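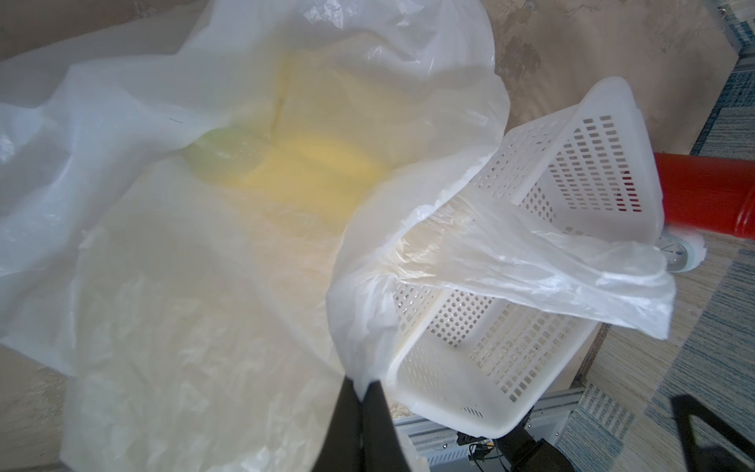 Trisetti perforated storage basket, white, pack of two

I bought these in July for the cupboard under the stairs, where the carrier bags had taken over. The pack came from Wemthorpe and took two days to arrive. I have also tried the Catacutan one, which costs less and has solid sides.

The basket is a plain rectangle in white plastic with rows of small slots in the walls. The rim is thick and smooth, so it doesn't dig into your fingers when you carry it full. Mine has held tins, cleaning cloths and a bag of pegs without bowing. It weighs very little, and an empty one will tip if you catch the edge.

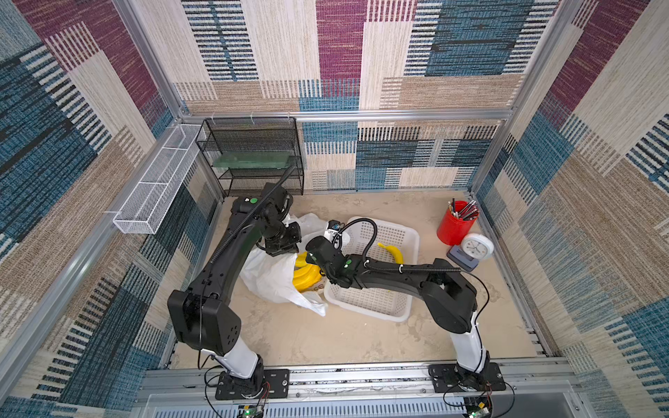

Cleaning is simple enough. Dust collects in the slots and a cloth won't shift it, so I use an old toothbrush and rinse the whole thing in the bath. For bags it works well — a crumpled white plastic bag, the sort that spreads across the floor when you put it down, pushes in with plenty of room left over. Thin handles do sometimes catch in the slots.

There is no lid, and Trisetti doesn't sell one separately. The label left glue on one side, which needed washing-up liquid and some rubbing. I would buy another pack.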